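Progress Report, Second Period: Perkville Drinks Counter and Kitchen Training
Prepared for the Pruvau small enterprise fund
Submitted by Anselmo Marulanda, project lead
Friday, February 10, 2023

Where we are

The short version is that the counter is open, the trainees are being paid, and the sign out front still has the previous tenant's phone number on it. People call him about our hours. He has been very decent.

Your grant letter asked for progress against the plan we sent in, so I will stick to the plan's headings, including the one I now regret, "Synergies."

Trainees

We planned for 8 trainees and started with eight. One left in January for a full-time job at the bakery in Falldale, which your form makes us record as a "non-completion." I would like it noted that she makes more than I do. The remaining seven have all finished the food safety course and passed the test, a couple of them on the second try. The test has a long section on shellfish. We serve no shellfish.

Shifts are four hours, two trainees and a supervisor. We tried six-hour shifts at first and the last two hours were mostly leaning.

Menu and supplies

The menu has been cut. We opened with far too many drinks, several of which existed because I had written them into the application and felt I owed them something. What sells is iced tea, milk tea, and anything with toppings, so that is most of what we make. The hot soup idea has been retired. I still think it was a good soup.

Cup costs are over budget. We first bought the cheap lids, which fit the cups in the sense that a hat fits a dog, and after the second ruined car seat we switched suppliers. The new lids cost more and stay on when somebody puts them on properly. Most of week one is now spent on that.

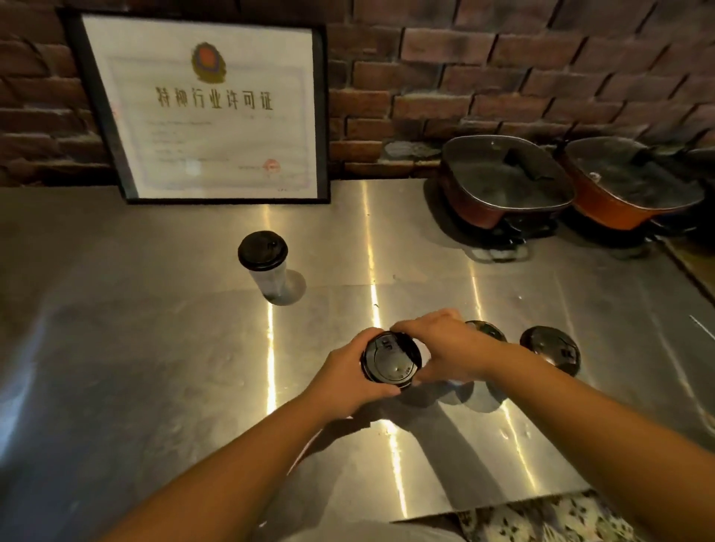

The other overrun is ice. The machine we inherited makes ice at a speed I can only call thoughtful, and on Saturdays we have been buying bags from the gas station. A repair tech from Taipe Refrigeration has looked at it twice and used the word "vintage" both times. I have moved money from the printing line to cover a rebuilt unit, which is within the limit you allow us to shift without asking. I am telling you anyway.

Sales

The target was an average of 70 drinks a day by the end of this period. We hit it on weekends and on the day the high school let out early. On ordinary weekdays we don't, and Tuesday mornings would depress anyone. Starting next month we will open at eleven on weekdays in place of eight. The plan assumed a commuter crowd, and the commuters, it seems, drive past us at great speed toward their own coffee.

Record keeping has improved. The register now produces a daily total that matches the drawer on most days. Before that we had a notebook, and the notebook had its own views.

Synergies

The Falldale bakery will take two of our trainees for a trial month each. The Perkville library asked us to run the drinks table at its spring book sale, and we said yes before checking whether we own a table.

Problems

The landlord has promised to fix the back door. He promised this in the last report too, so please read that paragraph again here. The door opens if you lift it and think well of it.

Scheduling remains difficult. Three trainees share one ride, so when the car is sick we are all sick. We have asked the county about bus passes and have been sent a very nice brochure.

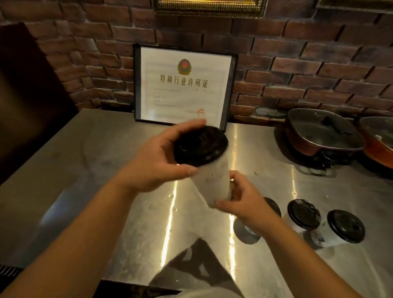 Last updated: 02/10/2023 4:47 PM

Money

Spending to date is within the total, with cups and ice over, and printing and advertising under. Wages are exactly on plan, which alarmed our bookkeeper enough that she checked them again. The full ledger is in the attached spreadsheet. Please use the second tab. The first tab is from an earlier version and I can't get it to go away.

Next period

Finish training for the current group and start taking names for the next one. Install the rebuilt ice machine. Settle the summer menu, which the trainees will write and I have been asked not to help with. Replace the sign.

We would also like to request that the next site visit not be on a Tuesday morning.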